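Transporte escolar, a conta que as autarquias adiam

Em Leiva, a carrinha das sete e dez sai da praça com os faróis acesos durante boa parte do ano letivo. Percorre quatro lugares da encosta, recolhe as crianças do primeiro ciclo e chega à sede do agrupamento pouco antes do toque de entrada. O percurso existe desde o encerramento das escolas de lugar e consta do plano municipal de transportes. Foi esse plano que, em abril, dividiu a assembleia municipal numa sessão que terminou já depois da meia-noite.

A proposta do executivo previa a supressão de 5 circuitos e a concentração dos alunos em paragens situadas ao longo da estrada nacional. O documento fundamentava a alteração no número de utentes, que baixou para 71 nos percursos abrangidos, e no termo do contrato com a Kullska, empresa que assegura o serviço. Não previa qualquer compensação para as famílias que passassem a residir a mais de dois quilómetros do ponto de embarque.

A vereadora Catarina Godinho, responsável pelo pelouro da educação, defendeu a medida perante um auditório com lotação esgotada. Sustentou que a rede fora desenhada para uma população escolar que o concelho já não tem e que a verba libertada permitiria alargar o horário das atividades de apoio à família. A oposição contestou os pressupostos do estudo, encomendado à consultora Stuteck, e requereu a divulgação dos dados de procura recolhidos em cada paragem. O requerimento foi aprovado com os votos de dois eleitos da própria maioria.

A controvérsia tem antecedentes. Numa revisão anterior da carta educativa, a câmara comprometera-se a manter o transporte porta a porta para as crianças dos lugares mais afastados enquanto houvesse inscrições. O compromisso ficou em ata, mas não foi vertido em regulamento, e a sua força jurídica é agora objeto de parecer. Os serviços municipais entendem tratar-se de uma declaração de intenção política. A associação de pais da Esora, lugar onde o encerramento da escola foi mais contestado, considera que as famílias aceitaram a mudança com base nessa garantia.

O abaixo-assinado entregue na mesa da assembleia reuniu 500 assinaturas, número expressivo para as freguesias em causa. O texto pede a suspensão da proposta até à conclusão do parecer e a realização de uma sessão pública em cada lugar servido pelos circuitos. Pede ainda que os horários sejam fixados em articulação com o agrupamento, dado que as aulas da tarde terminam em momentos diferentes consoante o ano de escolaridade.
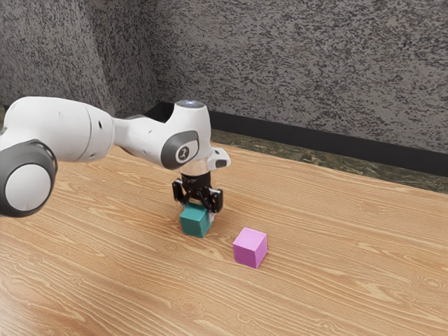 Noreen Ní Chonaill considera que a discussão começou pelo lado errado: antes de se decidir quantas carrinhas circulam, entende, a câmara deveria ter perguntado aos pais a que horas saem para o trabalho e quem fica com as crianças na paragem. Acrescenta que, no inverno, a berma da estrada nacional não oferece iluminação nem abrigo, e que nenhum dos documentos distribuídos aos eleitos aborda essa questão.

O executivo admite rever a localização de duas paragens e instalar abrigos antes do início do próximo ano letivo. Debashish Saha, eleito por um movimento independente, apresentou uma alternativa que conserva os circuitos da manhã e agrupa os regressos da tarde, com veículos de menor lotação. A proposta baixou à comissão de educação, onde aguarda a estimativa de custos pedida aos serviços financeiros.

Até à nova votação, o contrato em vigor foi prorrogado por um período letivo e os percursos mantêm-se inalterados. O agrupamento informou os encarregados de educação de que as inscrições no transporte decorrem nos moldes habituais, na secretaria da escola sede.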